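About Zornum

Zornum builds and services two-arm work cells for small workshops and teaching labs.
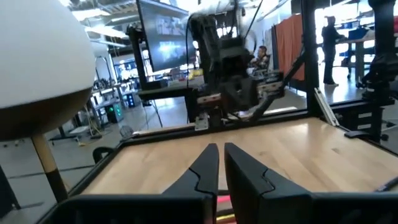
We started with repairs. Renato Sosa had been fixing arms and controllers for packing plants, and Lautaro Cáceres wrote the software that got them moving again afterward. Customers kept asking the same thing: could they buy a small cell that arrived assembled, with the arms already talking to each other? At the time we had to send them elsewhere. The Endside cell came out of those calls.

What we sell

Endside is a table-height cell with a wood work surface set in a metal frame. Each arm has a two-finger gripper and a small camera at the wrist. The fingers are plastic and come off with two screws. Most jobs need their own finger shape, so we keep the drawings open to customers, and you can print your own or order them from us. We have 76 finger designs on the shelf. If yours is not one of them, send us the part you want to pick up and we will work from that.

The standard gripper opens to 40 millimeters and is rated for parts up to 600 grams. We do not recommend it for glass or for anything with a sharp burr. For those jobs we quote a different gripper, made to order.

What comes with it

Every cell ships with the arms, controller, cables, one set of standard fingers and a printed setup guide. The computer is extra — many customers already have one that will do. Setup on site takes one day if the floor is level and there is a grounded outlet within reach of the table. We send one person and ask that you have one person there who will be using the cell.

Training is a separate two-day course. It covers moving the arms by hand, recording a task, playing it back, changing fingers and stopping the cell safely. We teach it at our Stokow shop or at your site.

Service

Canpolat, our service plan, covers one visit a year, remote help during working hours and replacement of worn fingers. It does not cover damage from collisions, but we will repair that too and bill for parts and time. We service cells we did not build if we can get the parts. Ask first, and include the controller model.

Who we are

There are 17 of us. Lautaro runs software and training. Renato runs the shop and still does a good share of the site visits. We close for two weeks in August, and orders placed in that time are answered when we are back.

Visits

You can come and try a cell before you buy. Bring your own parts if you have them. Visits start at 10 a.m. and usually run until lunch. Please wear closed shoes and book ahead through the contact page.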